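23 February 2024

Seed store, Draltbridge. Germination round two.

Started late, boiler man in till gone ten. Hamdia had already damped the blotters so we got going straight off.

Onion seed from the October delivery first. Two lots, Wendero and Pereyra, three dishes each, same shelf in the warm cupboard. Labels on the LID AND the base this time. Last round the lids got swapped at the sink and we lost a whole set to guesswork.

Wendero at day 9: 67 per cent up. Poor. The packet promises a good deal better but the packet is from before the heatwave and I don't trust it. Pereyra not counted yet, will do Monday when Adanech is back with the good lamp.

Moisture: oven dried a pinch from each lot overnight. Wendero came out damper than I'd like. Could be the paper sacks, they were against the outside wall all winter. Moved them to the middle racking. Somebody needs to ring Cekby about foil pouches, the old order form has the wrong size on it, ask for the ones with the zip. 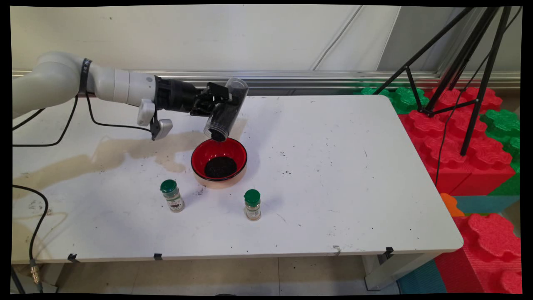
Nigella next. Very slow as usual, nothing to see before the second week, so don't bin the dishes early (looking at myself here). Adanech reckons they want dark and cooler, about 15 degrees. I've put half in the bottom drawer wrapped in foil and left the rest out on the bench. If the drawer ones win we change the sheet.

Mould on one leek dish, grey fluff, bottom corner. Taken out and the tweezers boiled. Probaly too wet, I can hear water when I tip it. Go easier with the bottle, Hamdia says 3 squirts and stop.

Scales drifting again. Zeroed, came back, off by a hair. Bench wobbles when the door goes. Folded card under the back leg, better but not right.

To do
- count Pereyra
- ring Cekby, pouches
- new blotters, we're down to teh last pack
- write up leek mould on the lot card
- find out who has the key to the cold room, not on the hook

Left at half five. Cupboard reading 20 when I shut it.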